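Wednesday, late

Kieran Stockdale swears the jaw pads on the Jutbridge pair hold their screws for 665 runs. I'd like to know who tightened them for him. I put a driver on every pad screw before we started, and one on the left hand took most of a turn.
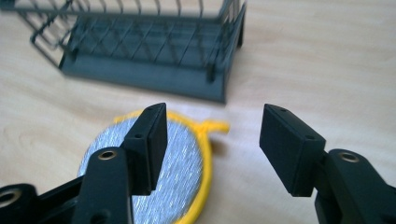 Arnaldo says threadlocker. I say threadlocker in printed plastic is how you end up printing new fingers. He can try it on his own set.

We ran the scrubber and the dish rack all afternoon anyway. Fernanda wants the left cable tied up short — I think it'll tug at the wrist, so I left it long for now.

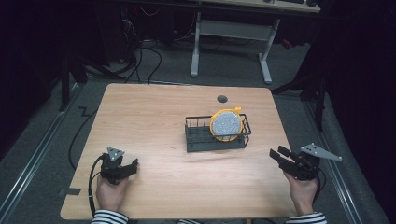

Both grippers in hand, scrubber in the rack.

The new checklist has 20 steps and two of them matter: wipe the pads, look at the brass. The rest is Condereo covering itself. I did the two, then signed for the lot. 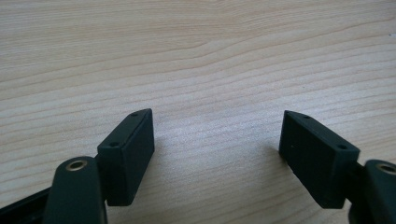
Last edited in January, 11:40 p.m.

Still not convinced the left and right close alike. Feeler gauge tomorrow, before anyone talks me into recalibrating the cameras again.

Recent entries
Marker plates, again
Why I don't trust the Lilitero firmware
Spare pads from Marinho
Run 1,341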